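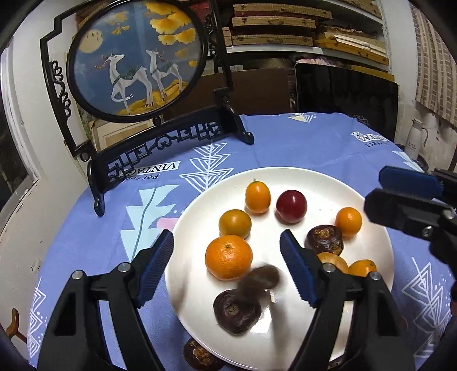
Fruta na mesa: como montar, guardar e limpar

Um prato de fruta em cima da mesa dura mais e come-se melhor quando é pensado para dois ou três dias. As notas que se seguem servem para citrinos pequenos, tâmaras e uma ou outra peça vermelha, que é o que costuma haver em casa entre novembro e o fim do inverno.

Escolher o prato

Um prato redondo e branco, de bordo baixo, chega para uma família pequena. A fruta fica quase toda numa só camada e vê-se logo a que está a passar do ponto. As fruteiras fundas levam mais, mas o que fica no fundo é esquecido e é ali que aparece o bolor.

Se a mesa for redonda, o prato fica bem ao centro ou um pouco recuado, com espaço à frente para pousar uma faca e um pires para as cascas.

Que fruta pôr junta

Citrinos de tamanhos diferentes ficam bem no mesmo prato: uma tangerina maior, duas ou três laranjas pequenas, um kumquat. Uma peça vermelha escura, ameixa ou maçã pequena, dá contraste aos tons de laranja. As maçãs e as ameixas maduras libertam etileno, que acelera o amadurecimento de outras frutas. Os citrinos aguentam isso razoavelmente. Os kiwis, as peras e as bananas não, e devem ficar noutro sítio.

As tâmaras podem ir para o mesmo prato no dia em que se vão comer. De um dia para o outro é melhor voltarem para o frasco, porque a pele seca à superfície e apanha pó.

Ordem de montagem

Primeiro as peças maiores, encostadas umas às outras para não rolarem. Depois as pequenas, nos intervalos. As tâmaras ficam para o fim, junto ao bordo, onde se apanham sem mexer no resto. São escorregadias e caem do prato com facilidade - uma colher pequena ou uma pinça de cozinha com pontas de silicone ajuda, e os dedos ficam limpos. Com a pinça, pega-se na tâmara pelo meio e aperta-se pouco. Nos citrinos de casca fina convém abrir bem a pinça e agarrar pelos lados, nunca pelo pé.

Se uma tâmara cair na toalha, apanha-se logo. O açúcar cola-se ao tecido e, se ficar de um dia para o outro, já não sai a seco.

Lavar ou não lavar

Os citrinos lavam-se em água corrente, esfregando a casca com a mão, e secam-se muito bem com um pano antes de irem para o prato. Água parada junto ao pé é meio caminho para o bolor. Quem come kumquats, que se comem com casca, deve lavá-los mesmo antes de servir. As tâmaras não se lavam para guardar. Se estiverem com pó, passa-se um pano húmido.

Guardar o resto

Os citrinos que não cabem no prato vão para a gaveta de baixo do frigorífico, fora do saco de plástico. Duram ali bastante mais do que à temperatura da sala. Tiram-se uns 30 minutos antes de comer, que frios sabem a pouco.

As tâmaras guardam-se num frasco de vidro com tampa, num armário escuro. Eu uso dois frascos Fokik, um para as que estão abertas e outro para a reserva. No tempo quente, ficam melhor no frigorífico. Se aparecerem pontos brancos na pele, na maior parte das vezes é açúcar cristalizado, que se desfaz com um pouco de calor. Se for penugento ou cheirar a azedo, deita-se fora.

Toalhas estampadas

Uma toalha azul com desenhos pequenos disfarça bem as migalhas, mas não disfarça o sumo de laranja, que deixa uma auréola quando seca. O procedimento é simples:

Absorver o líquido com papel, sem esfregar.
Passar um pano com água fria e uma gota de detergente da loiça.
Repetir só com água.
Secar com um pano limpo.

Nas manchas de tâmara usa-se água morna, para amolecer o açúcar, e uma colher para levantar o que estiver colado. Antes de lavar à máquina, experimentar num canto se a estampagem larga cor. A primeira lavagem faz-se sempre à parte. Não uso programas acima de 30 graus em tecidos estampados, mesmo quando a etiqueta deixa.

Peças trabalhadas perto da comida

Muita gente tem em cima da mesa um objeto decorativo atrás da fruta, por exemplo um pequeno biombo de madeira entalhada com um painel bordado. Fica bonito, mas pede algum cuidado. O entalhe junta pó, e o pó acaba no prato. Limpa-se com um pincel macio e seco, de cima para baixo, com a fruta já retirada. Um pincel de pastelaria que nunca tenha levado gordura serve perfeitamente.

O bordado não se molha nem se pulveriza. Sacode-se o pó com o mesmo pincel, quase sem tocar nos fios, e mantém-se a peça longe do sol direto, que come os azuis-escuros e os dourados. Os citrinos devem ser descascados à frente, virados para o lado contrário: a casca solta gotas de óleo que mancham o tecido e tiram o brilho à madeira.

O leitor Igor Kopecký escreveu a perguntar se pode usar óleo de limão no entalhe. Pode, em madeira sem verniz e em quantidade mínima, posto num cotonete. Em madeira lacada ou envernizada, um pano seco basta.

Todos os dias

De manhã, virar cada peça e ver a parte de baixo. As moles vão para sumo ou compota, e as que têm bolor saem do prato, que é lavado e seco antes de voltar à mesa. As cascas de tangerina limpas podem secar num tabuleiro e guardar-se para chá.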